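Gulthorpe Lunch Trays: your questions

Ordering

How late can I order?
9.30 in the morning for same day. After that ring us, we might still have some, might not.

Is there a minimum?
Yes, 4 trays per drop. Single trays pick up from the counter only.

Can I change my order once its in?
Before 9.30 yes. Reply to the confirmation email, don't start a new order or you'll get both.

Do you do regular orders for schools or offices?
Yep. Ask for Sunee Wattanapong, she sets up the accounts. Invoiced monthly.

What's on a tray

What do I get?
One sandwich, one small drink, whatever little extra is going that day. Fruit is separate, add it at checkout.

Can I swap the drink?
Water or juice, no charge. Put it in the notes box. Soft drinks no, sorry, we don't stock them.

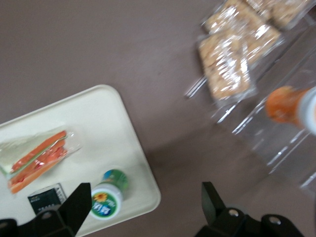

Sandwiches are cut into wedges and wrapped in clear film so you can see the filling before you pick. No guessing games at the counter. Everything goes on the off-white plastic tray with the raised rim, and the little yogurt drink, green bottle with the sunflower on the cap, gets laid on its side next to it. Check the lid's tight before you walk off with it. Lactose free people see below.

Dairy free?
Order the Yensuk tray. No yogurt drink, no butter, no cheese. Same price.

Gluten free?
Not at the moment. Tried two breads, both fell apart. Looking at it again in April.

Nut allergies?
We don't use nuts but we share a kitchen with the Pamberg bakery and they do. Can't promise anything. If its a serious allergy please don't order from us.

How many kilojoules?
Standard tray 2,992 kJ, Yensuk tray 2,180 kJ. Fruit not included in either.

Trays and keeping things cold

Do I give the tray back?
Yes please! Stack at the return shelf or leave them out for our driver. No need to wash, a wipe is plenty. Rubbish in your own bin, not left on the tray.

How long will the sandwich keep?
Eat it the same day. Fridge untill lunch, out of the sun, not on the dash of the ute.

Can I freeze it?
No. Salad goes to mush.

I'm missing something off my tray
Email a photo by 3 pm and we'll credit it. After 3 we've gone home, so it'll be the next morning.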